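Cleaning old cloth-covered books before giving them away: what is safe?

Asked by gratby_shelves
Books and Paper > Care and Repair

My aunt moved into a smaller place in August and I ended up with her books. There are more than I have room for. I want to keep one shelf, give a few boxes to the Josgate library sale, and pass the rest to family who want them. Before any of that happens they need cleaning, and I have never done it.

Most are ordinary hardcovers from the middle of the last century, without dust jackets. They stood in a spare room with a gas heater for years. The top edges are gray with dust and a lot of the covers have smudges, mostly fingerprints and what I think is soot. A few smell musty. I have found no live insects, and I went through them one by one looking.

The light-colored covers are the ones I worry about. The dark blue and green ones look all right after a wipe with a dry cloth, but the pale ones show everything, and several have gold decoration on the front that I don't want to lose.
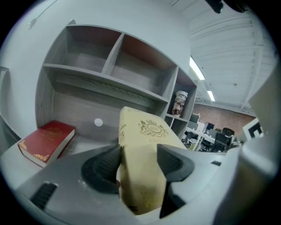
What I have done so far is vacuum the top edges with the brush attachment on low and wipe the covers with a dry microfiber cloth. I tried a slightly damp cloth on the back cover of an old cookbook and it left a tide mark, so I stopped.

My questions come down to these. Is there something better than a dry cloth for pale covers? Can anything be done about the smell? And is it worth cleaning the ones that are going to the sale, or do the people who run it not care? The drop-off desk told me they had 4,000 books last year and I don't want to spend my evenings on something no buyer will notice.

I'm not trying to make money from them. I looked a few up and none were worth the postage.

Nandi Venter

I worked in a secondhand shop for a long time and cleaned books most mornings, so I can give you what we did. A paper conservator would be more careful than this. For reading copies and family books it is fine.

First, stop using anything damp on cloth covers. The tide mark you got is either the dye moving or the starch in the cloth moving, and it won't come out. Some covers that look like cloth are coated, and those will take a barely damp cloth, but you have to know which kind you have. Put a drop of water the size of a pinhead on the inside turn-in, near the hinge. If it sits there as a bead after a minute, the surface is coated. If it soaks in and goes dark, keep it dry.

For pale covers, go in this order:

Hold the book shut, spine up, and brush it with a soft wide paintbrush. Brush away from the spine. A cheap one from a hardware store will do as long as it has never had paint on it.

Next use a dry-cleaning sponge, sold as a soot sponge or smoke sponge. It is vulcanized rubber and you use it dry. Press lightly and move in one direction. Cut it into small blocks and turn to a fresh side as soon as one goes gray, or you will put the dirt back. This is what will help you most with gas heater grime. You can buy them in paint stores, and one large sponge will do a lot of books.

If fingerprints are left after that, try a white vinyl eraser, the soft kind. Test it on the back cover in a corner. Small circles, little pressure, and brush the crumbs off before you close the book.

Leave the gold alone. Stamped gold on covers of that age is often very thin and sometimes isn't real gold at all, and both the sponge and the eraser will take it off. Work up to the edge of the decoration and stop. If there is a border line down the side, use a narrow strip of sponge and go alongside it. Dirt sitting on the gold can come off with the paintbrush, or it can stay. 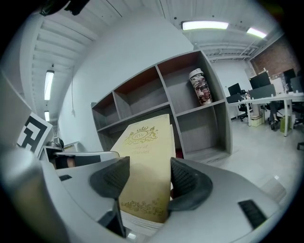 Cream hardcover with gold crest and "RW" monogram; the lettering under it is faint

When lettering has already faded, don't try to bring it back with a gilding pen or marker. I have seen a good many books where someone did that and it always looks worse. Write the title on an acid-free slip and tuck it inside the front cover. Whoever gets the book next will be glad of it.

For the smell, air them before anything else. Stand them upright with the pages fanned a little, in a dry room out of the sun, for a week. If they still smell, get a plastic bin with a lid and put an open tray of plain unscented clay cat litter in the bottom, with a wire rack over it and the books standing on the rack. They shouldn't touch the litter. Close the lid and leave it for two or three weeks. Don't use dryer sheets or scented powder. You will have a musty book that also smells of laundry.

If you find anything fuzzy, white or green, that is mold, and it's a different job. Bag the book and keep it away from the others.

On the sale, I would give each one a quick brush along the top edge and leave it at that. We had 600 books on the floor at any one time and the dusty ones sat longer, but a grubby cover never stopped anyone who wanted to read the thing.

motaung_reader

just wipe them with a baby wipe, ive done it for years and never had a problem. comes up like new

Nandi Venter

Replying to motaung_reader: on glossy dust jackets and laminated paperbacks you can get away with that. On uncoated cloth you will get the same tide mark the poster already has, and the wipes leave lotion behind that holds dust.

Nomvula Oosthuizen

I agree with most of what Nandi wrote. I help sort for a sale like the one in Josgate, so I can add to the last part.

We do care a little, but only about certain things. We throw out anything musty because one book will spread the smell to a whole box. We throw out anything with loose pages. Last time I sorted, 61 boxes came in over one morning and we had to turn 17 of them away, nearly all for damp. Soot and fingerprints we don't mind. So if your time is short, spend it on sniffing and airing and skip the covers.

Some practical points for packing:

Use small boxes. The ones that wine comes in are a good size and still light enough to lift when full.

Stand books up or lay them flat. Don't pack them spine-up with the pages hanging down, as the weight pulls the pages out of the case.

Put pale covers next to pale covers. Dark red cloth in particular will rub off on whatever is beside it.

No newspaper against the covers. The ink comes off. Plain packing paper is fine.

Sets should be kept together with string or a paper band and the number of volumes written on it. Please don't use rubber bands. They cut into the edges and when they get old they melt onto the cloth.

Also check inside each one before it goes. Hold it by the boards and let the pages hang for a second — gently, if the hinge is weak. We find letters, photographs and money, and it is hard to get them back to people once the boxes are mixed up. If your aunt wrote her name in them, you can leave it. Buyers like it.

One small disagreement. I wouldn't leave books in a closed bin for three weeks without looking. Check after a few days that it is dry in there. I had a bin in a cold garage and the inside of the lid was wet.

gratby_shelves

Thank you both. I did the water drop on five of the pale ones. Three soaked in and two beaded. I got a soot sponge at Merketti and tried it on the back of the worst one, and it took off a lot more than I expected. The eraser did less. The gold I have left as it is.

The musty ones are standing in the hallway now. I'll try the bin after that and check it midweek. I also found a bus ticket and a recipe for plum jam, so I am going back through the boxes I had already taped shut.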